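Date: 2020-10-26
From: list member, Blackwood
Category: Surfaces and Finishes > Maintenance

Re: White tabletops, scuffs and the Murarex cleaner

On the benches list, a member at Perklow wrote:

> We have four white benches that went into service in September. The
> tops already show dull patches where people work most, plus dark
> specks that ordinary dish soap does not lift. The supplier suggests
> Murarex paste. The data sheet says "mildly abrasive" and gives no
> grit size. Has anyone used it on a matte top without ending up with
> a shiny spot? Also, does it matter if the top was waxed first? Ours
> may have been, by whoever did the install.

It matters a lot. Test for wax before anything else. Put a drop of water on the dull area and one on a part that gets no use, well away from the front edge. If the first spreads and the second beads, you have a coating that has worn through in places, and the dull patches are probably bare surface with nothing wrong with it. Strip the whole top, let it dry overnight, and look again before you buy paste.

For the specks, sort them by touch. Run a fingernail across. Raised specks are deposits, usually adhesive or rubber, and come off with a plastic scraper held low. Flush specks are stain or transfer. Specks that catch the nail are pits, and no cleaner will help with those. Mark the pits with pencil so that the next person does not scrub at them.

On the paste itself: I ran Murarex against the Nusteck liquid on offcuts of our own top, which is matte white. Seven passes each, damp cotton cloth, light pressure. The paste raised the gloss enough to see under a low lamp by pass three. The liquid did not, but it also left two of the transfer marks in place. My present routine is liquid first, then paste on the mark only, applied with a swab - never with a cloth, which spreads it over a hand-sized area.

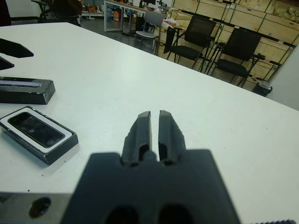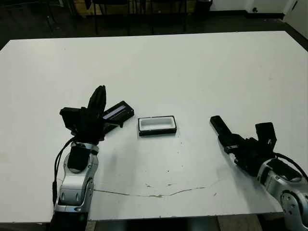
White tabletop, two views. Small dark specks and scuffing in the first.

Two further points. Light matters more than product. Inspect with a lamp at the far end of the bench, close to the level of the top, with the overheads off. Under overhead light a polished patch and a clean patch look the same, and you will find the difference the next morning when the sun comes in.

Rinse water also needs attention. Paste residue dries to a white film which is hard to see on a white top and picks up dirt within days. Wipe twice with clean water and change the water between wipes.

I have no figures for satin tops. If someone on the list has run the liquid on satin, please post the number of passes and the cloth used - the earlier thread gave neither.

Reply to list | Contact the list owner | Messages remain copyright of their authors | Back to top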